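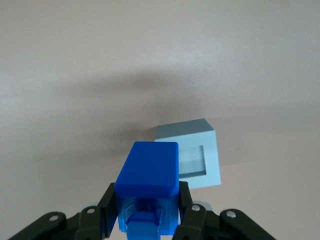

Blue block against a pale tabletop.

Ikari acrylic block and stamping platform set

Last updated: April 11, 2020

The Ikari set consists of a hinged stamping platform, two magnets and a clear acrylic block for freehand work. I bought it in November to replace a Fostdale platform whose hinge had developed enough lateral play to double the outline on sentiment stamps. It has since been used for 23 cards, most of them on 300 gsm smooth white cardstock, with dye and pigment inks.

Registration is good. With the cardstock seated in the corner and one magnet on each free edge, a second impression falls on the first with no visible offset. A third is usually unnecessary with dye ink. Pigment ink on kraft needed two impressions for solid coverage, and large background stamps needed three.

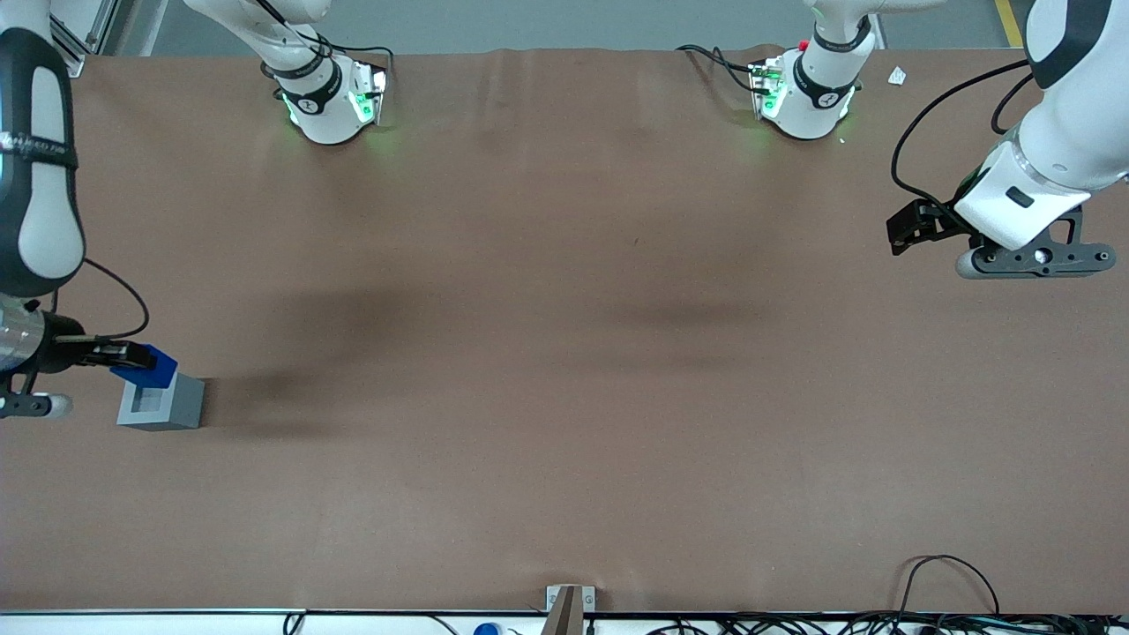 Fustden Paper Crafters: Tools and Materials Group

The hinge has two height settings. The lower suits photopolymer stamps used without the foam insert. The upper is meant for red rubber on cling foam, but it sits slightly too high for thinner mounts, and a sheet of copy paper under the card is needed to get even colour at the centre. The MacPherson platform has a continuous adjustment and handles this better, at a higher price.

The magnets are adequate for a single layer of card. They slip on a folded base with a mat already attached, so stamp the panel before assembly. The printed grid is in centimetres on one side and inches on the other. Alcohol-based cleaner lightened a corner of the grid within nine sessions; water and a microfibre cloth have caused no further wear.

The loose block is the weakest part. Its edges are not grooved for grip, and the cling surface needs washing before small stamps will hold. 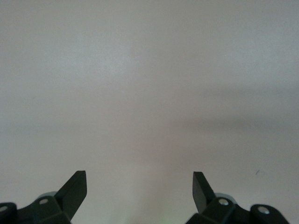 Plain light grey surface.

Storage is flat only. The lid does not latch, and the magnets have to be kept away from metal dies.

Recommended for repeat stamping on flat panels. Anyone working mainly with thin-mounted rubber should look at the MacPherson first. Rating: 7/10.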